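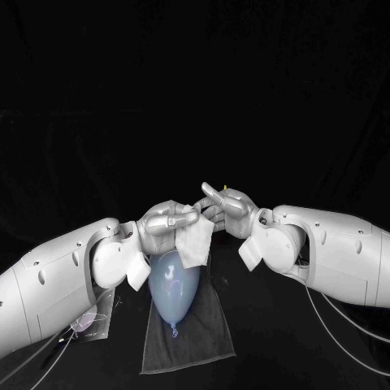

Que no fuera sin chaqueta, me escribió Percy Arboleda en los comentarios de la entrada anterior, que en la quesería Hadon te meten en la cueva nada más llegar y ahí dentro no se para. Pues le hice caso a medias (llevé una rebeca de entretiempo) y pasé un frío de los que se te quedan en los tobillos hasta la cena. Gracias igualmente, Percy, la próxima vez te leo mejor.

Bueno, empiezo por el principio. La jornada de puertas abiertas de Hadon es en mayo y hay que apuntarse con tiempo porque los grupos son de 16 personas y se llenan enseguida. Yo me apunté en el turno de la mañana, el de las diez, convencida de que sería el más tranquilo. Ja. Delante de mí iba una familia entera con abuela incluida, y la abuela sabía más de quesos que todos los demás juntos, así que al final tuvimos dos guías por el precio de una.

La guía oficial era Annelies Rainer, que lleva la parte de maduración y habla un español estupendo con unas erres muy suyas. Nos dio bata, gorro y unas calzas azules que resbalan una barbaridad sobre el suelo mojado. Id con cuidado en la rampa, sobre todo a la bajada.

Primero se ve la recepción de la leche, que es la parte menos vistosa y a mí me encantó. Traen leche de oveja de la zona, casi toda de ganaderías que están a menos de 60 kilómetros, y antes de descargar nada sacan una muestra y la analizan en un cuartito con ventana. Si sale mal, el camión se vuelve por donde ha venido. Le pregunté a Annelies si pasaba mucho y me dijo que poco, pero que cuando pasa se les tuerce el día entero, porque las cubas ya están limpias y la gente esperando.

Luego la sala de cuajar. Qué calor, qué humedad y qué olor tan rico, a yogur templado y un poco a establo (lo digo como piropo). Cortan la cuajada con unas liras enormes hasta dejarla en granitos como de arroz, y el maestro quesero, Edivaldo Bezerra, mete la mano, aprieta un puñado, lo suelta y decide si ya está. Ni termómetro ni reloj, aunque los tiene los dos colgados en la pared. Nos dejó tocar un poco de cuajada y rechina entre los dedos, es rarísimo. La abuela le dijo que ella la habría dejado un ratito más y Edivaldo, muy serio, volvió a meter la mano. ¡Y la dejó un ratito más!

La cueva es lo que todo el mundo va a ver y con razón. Se baja por un pasillo excavado en la roca y de repente hay estanterías y estanterías hasta el techo, todas de madera, con los quesos en filas y cada uno con su fecha. En una pizarra ponía 968, que eran las piezas que había ese día madurando en aquella galería. Les dan la vuelta a mano y los cepillan, y el moho de la corteza va cambiando de gris a un marrón precioso según pasan los meses. Huele a seta, a sótano y a nuez. A un chico del grupo no le hizo ninguna gracia y subió antes de tiempo, pero yo me habría quedado allí con mi rebeca y mi tiritona.

La cata se hace arriba, en el antiguo almacén, con mesas largas. Nos pusieron el tierno, el curado, uno ahumado que se llama Kirel y un queso azul que todavía no venden. El Kirel es mi favorito absoluto. El azul me pareció demasiado salado, y lo puse en la hojita de opiniones con toda la educación que pude. De pan, unas rebanadas de hogaza del horno Sepúlveda, con una corteza tremenda. Eché de menos un poco más de agua en las mesas, que con tanto queso se agradece.
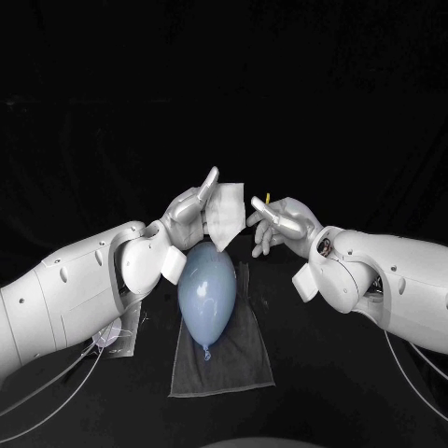 Cosas prácticas por si os animáis

La entrada incluye la visita y la cata, y se paga al llegar. Dura 2 horas, aunque la nuestra se alargó por culpa de las preguntas (las mías, mayormente). El aparcamiento es de tierra y está cuesta arriba. Si vais en autobús, bajad en la parada del molino y seguid andando por el camino del río, que además es muy bonito y tiene sombra.

La tienda está a la salida y cierra a mediodía, así que comprad antes de poneros a charlar. Envasan al vacío si lo pedís. Yo me llevé medio Kirel y un trozo de curado, y del medio Kirel ya no queda nada, para qué os voy a mentir.

Con niños pequeños, la parte de la cuajada les gusta y la cueva según el niño. Con carrito no se puede bajar.

Y abrigo. De verdad. Una chaqueta de las gordas, de las que ya habíais guardado.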